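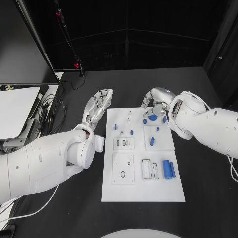
My half of the project was the hands, and I'll say straight up that I had no idea how fussy a robot hand could be when I put my name down for it in May. We had two sets of fingers to compare, the Edberg and the Briltar, and the plan was to run both on the same arms with the same controller (the Prerex one) and the same job. The job was our parts board, which is a white board with blue cylinders, little pegs and clear plates scattered over it. The blue disc, the one under the right hand, ended up being my favourite test piece! It's round, so the fingers have to come down over it and curl in evenly, and if one finger gets there early the whole thing skates off sideways.

We gave each hand 90 tries per part, and there were 6 parts in the final set. I wanted more but the Briltar fingers needed re-zeroing every time we swapped them over, and that ate whole afternoons.

The Edberg was the better hand on anything fat. It closes slower and you can hear it working – kind of a whirr and then a click – but it centres the part nicely as it goes. The Briltar was quicker and much better on thin pegs, where the Edberg tended to pinch with the sides of the fingertips and drop things halfway up. On the small cylinders I couldn't really pick a winner.

The controller gave me more grief than either hand. Our first grip settings were way too strong and the pegs just pinged away, so I dropped the force by 4 steps and started over. I also lost a whole set of logs (2,869 lines of them, sorry team) when I saved over the wrong folder, so the first round of Briltar numbers isn't in the tables.

If I had another term I'd try mixing them, with the Edberg on the left arm and the Briltar on the right. I'd also label my folders properly before starting.

Report handed in 30 Aug 2026.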